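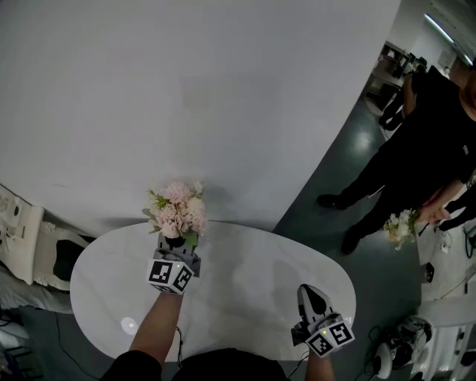 Against the demonstration hour

Most groups that teach manipulation by demonstration report their effort in hours. The figure is easy to collect and easy to compare, and I think it should be dropped as the headline number for any dataset.

Take two batches from the Juvton project, both covering flower handling. The first was teleoperated: leader arms, a fixed station, one operator. It ran to 343 episodes. The second was recorded with hand-held grippers and came to 1,026 episodes. The operator hours were close to equal. On paper these are the same investment. They are not the same data, and a policy trained on one does not fail in the places where a policy trained on the other fails.

Teleoperation has one property that its critics tend to pass over. Every recorded trajectory is one the robot can execute, for the plain reason that the robot executed it. Joint limits, reach and controller lag are already in the log. The operator pays for this with slow, cautious motion and very little feel for contact. A stem held too tightly looks much like a stem held correctly until it bends.

With a hand-held tool the costs are moved elsewhere. The operator works at something near natural speed and feels the load through the handle. Nothing, however, stops a wrist from taking a path that the arm cannot follow. Of the 1,026 episodes, 716 survived the kinematic check. The remainder were perfectly good demonstrations for a different robot.
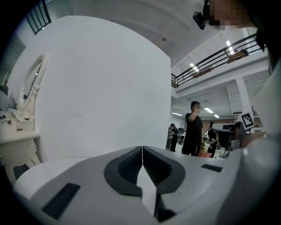 Pose tracking deserves more attention than it gets in these comparisons. An error in the recorded position of the tool does not show up as a missing episode; it shows up months later as a policy that reaches slightly wide. Fiducial markers are a cheap defence, and I would use them generously, both on the tools and around the room. A tag set at a slight tilt, like the one on the white surface near the office chair, does its work as well as a level one, provided it stays put. Re-measuring the tags after furniture has been shifted is dull, and it is the first job to be skipped.

The second thing I would report is variety of setting. A bare bench under constant light gives clean curves and a brittle policy. Carved furniture, glossy floors and people in the background all make the learning problem harder, and that difficulty is the product being paid for. The Grillier baseline, recorded in December against a plain backdrop, lost its grasp point in 34 trials when we moved it to a furnished room. The arm had not changed.

None of this settles which method is better. For long tasks with two hands and soft objects I lean towards hand-held tools, with a smaller teleoperated set to anchor the motions to the real arm. For tight insertion work – connectors, bearings – I would reverse the proportions.

What I would ask of anyone publishing a set is a short table: episodes recorded, episodes executable on the target arm, number of distinct rooms, and the date the tags were last measured. Hours can go in a footnote.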